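Kusska Laundry Marking Set

The Kusska set is for marking clothes, towels and bed linen in places where many people use the same washing machine. It is sold by Brondach, from our shop in Castville. We made it first for care homes and small guest houses, but now many families order it also before a child goes to boarding school.

In the set you find 163 blank fabric labels, one marking pen with black ink, 5 small needles and a card of white thread. The labels can be ironed on or sewn. For the ironing, please use a dry iron without steam and press for 10 seconds, then let the label cool before you touch it.

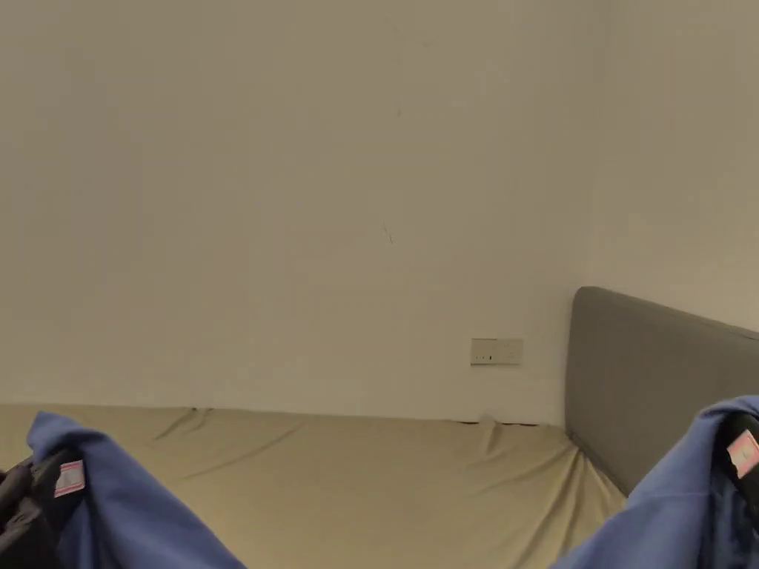 Choosing the right place for the label is more important than most customers think. On shirts we recommend the inside of the collar, and on trousers the back of the waistband. A label with color on the edge is easier to find on dark cloth, like the small white one with pink stripes against the black fabric in the photo. On towels, sew it in a corner close to the hem. Knitted clothes stretch, so please sew only the two short sides and leave the long sides free.

The ink must dry fully before the first wash. Write in capital letters and do not press hard, or the lines become too thick to read. For long family names it is better to use only the first letter and the surname.

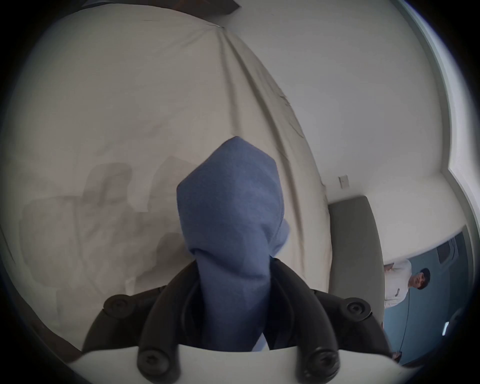 Fleece and terry cloth should always be sewn, as the glue does not hold well on a raised surface. For these fabrics we have also the Shakya woven label, with the name already in the thread. It is made to order and the delivery takes longer, especially in May, when the summer camps send their lists.

Order number: 2900
Label material: cotton tape
Label colors: plain white, or white with a colored edge
Refill labels: sold separately

For questions about large orders please write to Anju Sisodia at the Castville shop. Kindly include the number of persons and the kind of linen you want to mark.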